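First show with a nervous young dog, enter now or wait?

Posted by Dravham

Hi all, long-time reader and first-time poster, so go easy on me! I have a 10 month old ridgeback bitch, D'Souza (named after my old neighbor, long story), and her breeder is pushing me to enter her in the Toston show in March. She's lovely to look at if I say so myself, and she stacks nicely in the kitchen for a bit of cheese. The trouble is strangers. She doesn't growl or snap, but when somebody she doesn't know leans over her she sort of melts backward and tucks her tail, and you can forget about anybody looking at her teeth.

We've been to ringcraft class twice. The first time she hid under my chair for most of it. The second time she moved beautifully up and back and then sat down the second the teacher put a hand on her shoulder. My husband says enter her and let her figure it out, my sister says I'll ruin her for life. I've never shown a dog before, so I'm as green as she is, and I get shaky hands just from filling in the form.

Would you enter or wait? And how do you practice the exam part when you've run out of friends to come over and poke your dog?

Muammer Kozan

Wait! Or at least wait to decide until you've done a lot more hands-on work at home. I've had ridgebacks for a good many years and the bitches especially can go through a spooky stage right at this age. My old girl Dirnine was exactly like yours. I entered her too soon because I'd already bought myself a new jacket (I know, I know) and she backed right out of her lead in front of the judge. It took me months to get her happy in a ring again, and I blame myself for all of it.

What worked in the end was breaking the exam up into tiny bits. Stranger walks up, stops, she gets a treat, stranger walks away. No touching at all for the first few weeks. Then one hand under the chin, treat, done. Then the shoulder. We did teeth last of all, and only lips lifted, for up to 50 treats' worth of practice before anyone asked for a proper look at the bite. Cut the treats small or you'll have a very round ridgeback! 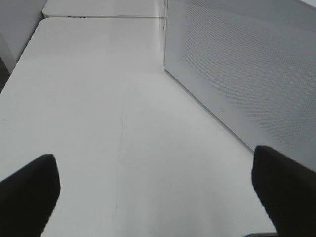 Both sides, with the gap in the middle.

Keep your lead loose while all this is going on. I used to tighten mine without knowing it and Dirnine could feel me worrying from the other end. My teacher made me hum. It sounds silly but you can't hold your breath and hum, and your dog will notice the difference before you do.

As for running out of friends, ask at the feed store or the groomer, or hang out near the park gate on a nice morning. Dog people love being asked. Tell them first that she's shy and what you want them to do, or they'll go straight for the top of her head with both hands.

Also, go to the Toston show without entering and sit well back from the ring with her, if they allow dogs that aren't entered. Some shows don't, so check with the secretary before you drive all that way.

tailsup2

Just go for it, mine was scared too and she was fine by her third show. Bring liver.

Dravham

Thank you both! I talked to the breeder last night and she was a lot nicer about waiting than I expected. We're skipping March and I'm going to ask my mail carrier to do the walk up and walk away thing, he already carries biscuits. Muammer, did you use a table at all or do everything on the floor? I've only ever seen the big breeds done on the ground.

Muammer Kozan

All on the floor, you'd need a crane otherwise! Find a mat with some grip to it though, mine hated slippery floors.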